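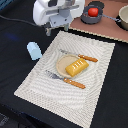

What happens to the staff when an arm takes over part of the table-setting work?

Most of them keep the same shift and lose one task from it. At our site the headcount stayed where it was, and the hours moved to checking, restocking and clearing faults. Thread on how that went at Candport.

Search posts, people and topics

Background. Brisik runs the dining service at Candport. The crew is 28 people across kitchen, service and wash-up. I look after the equipment side. The arm places the plate, the knife, the fork and the bread on a mat. It doesn't cook and it doesn't carry anything to a guest.

We started in February with one bench. The job was picked by the service crew, who had ranked their own tasks by how much their wrists and shoulders hurt afterward. Setting mats came second. Lifting dish racks came first, and we have no machine for that.

Current output is 73 settings per morning shift from the one bench. A practiced person is faster over a short stretch. The arm holds the same rate until someone stops it.

On the gripper: two short metal fingers, parallel. Good on a handle lying flat with space on both sides. Poor on anything thin that sits flush with the surface. Plate rims are the middle case and depend on the plate.

Woven mats are worse than smooth ones. The texture gives a fingertip something to catch on, and a mat that shifts takes the whole setting with it. The crew now squares and presses each mat by hand before the cycle starts. That step didn't exist before.

Knife and fork both go diagonal on our layout, one on each side of the plate, handles the same way. Guests can't tell whether a person or a machine did it. The crew can. They say the machine's spacing is more even and its bread is less centered.

Bread is the item with the most rework. A loaf set down a little off center ends up over the rim. The tolerance in Lirko (the control software) was written for the plate, and the bread inherited it. We asked Jitaru for a separate value per item and got it three weeks later.

Staffing detail, as people keep asking. Each shift has one bench operator. The role rotates by the day so that no one is stuck with it. Operators get a pay step after 18 hours of training, signed off by the shift lead. The pay step took longer to agree on than the purchase did.

Operator duties: load plates and cutlery, square the mats, watch the first few cycles, clear stops, log each stop with a cause code. The cause codes were mine and the first list was bad. "Other" was the most used code for weeks. Siwan Morris on the early shift rewrote it in the words the crew uses, and "other" nearly went away.

Something I underestimated: setting mats used to be a two-person job at a long table, and it was where people talked. Shift swaps got arranged there. New hires learned the menu there. One operator at a bench doesn't replace that. Swaps started going wrong within the first month.

The fix was a ten-minute overlap at the start of the shift, paid. It costs part of the time the bench saves. I'd include it in the estimate for any second site.

Noise is fine. Heat is fine. Floor space is the real complaint. The bench and its clearance zone took the spot where the carts used to turn, and carts now go the long way past wash-up. Moving the bench is planned for a Thursday, the only afternoon without a function booked.

Cleaning belongs to the kitchen crew and goes on the same sheet as the slicers. Wipe the fingers and housing, check the cable for wear, wipe the table. The vendor's interval was weekly. Ours is every shift, same as anything else that touches cutlery.

Stops per shift are down a lot since the mats were handled properly. I won't post a percentage. The early logs used the old codes and don't compare.

Would I add a second bench? Not until the bread placement settles and the carts have their turn back. The crew has asked for help with the dish racks first, and I agree with the order.

Replies are open. Cycle times by item go up when I've cleaned the log.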